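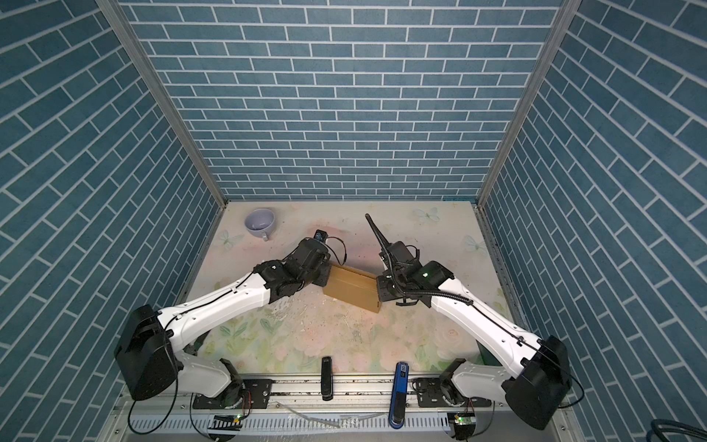 Shu-fen Lui reckons I should stop saying sourdough is easy, and she has a point. Her first three loaves went to the ducks, and the ducks weren't keen. Easy is the wrong word for it. What I mean is that it's forgiving, once you've got a starter that's awake and you've stopped poking the dough every ten minutes (I still poke it, I can't help myself!).

So, where have I got to since September? I've been baking every Saturday, mostly the same loaf, changing one thing at a time, and I'm having the best time with it. The starter is called Dulla. It came in a jam jar from Kwan-ho Wu, who got his from Man-lok Ng, and it was grey and sulky for a week before it perked up on rye flour. Now it doubles before lunch and smells of apples. I love it more than is sensible.

The big change has been the water. I used to follow a recipe that wanted the dough so wet you could have poured it down the sink, and I thought that was what proper bakers did. Then I dropped it a fair bit and everything got better at once - the shaping, the rise, the crust, my mood. The holes are smaller. I don't mind, the butter stays on.

I've also come round to the long night in the fridge. I mix after tea, fold it a few times while the telly's on, shape it before bed and bake straight from cold in the morning. Cold dough is so much easier to score. My old slashes looked like something had attacked the loaf, and last weekend's opened up in one lovely long ear. I rang my sister about it. She was very patient.

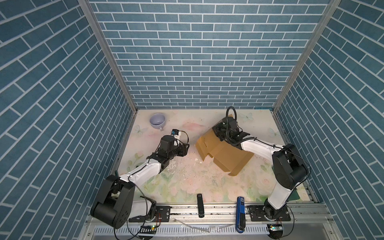 Page last changed: Saturday, teatime

Right, salt. I left it out two weeks ago. You'd think you would notice, and I did, at the first bite, with soup already on the table and Hiu-tung Tu sitting opposite being polite. The dough had felt odd all evening too, sticky and in a great hurry. We had it toasted with a lot of salty cheese and it was perfectly nice. The salt now gets weighed out first and sits on top of the flour packet where I'll trip over it.

The flour is still the plain white bread flour from Tsang on the corner, with a couple of spoons of wholemeal thrown in. I did try a fancy stoneground bag and it made a dense, nutty little brick of a thing that was wonderful with marmalade and hopeless for sandwiches. Worth doing again in winter, I think, with some seeds and maybe a bit of treacle.

Baking is 30 minutes with the lid on and then as long as my nerve holds with it off. Go darker than you think! I used to pull mine out when they were the colour of a digestive and they went leathery by the evening. A properly brown one crackles on the rack as it cools, and I stand there and listen to it like a fool.

Next up is Sze-wing Yip's potato loaf, which has cold mash in it and keeps for days, apparently. She's promised me the recipe if I bring her a jar of Dulla, so there's a feed going on tonight. I may try rolls with the leftover dough as well, if there's any room in the fridge.

226 shares | 2 comments

Contact | Copyright, all loaves my own | Back to top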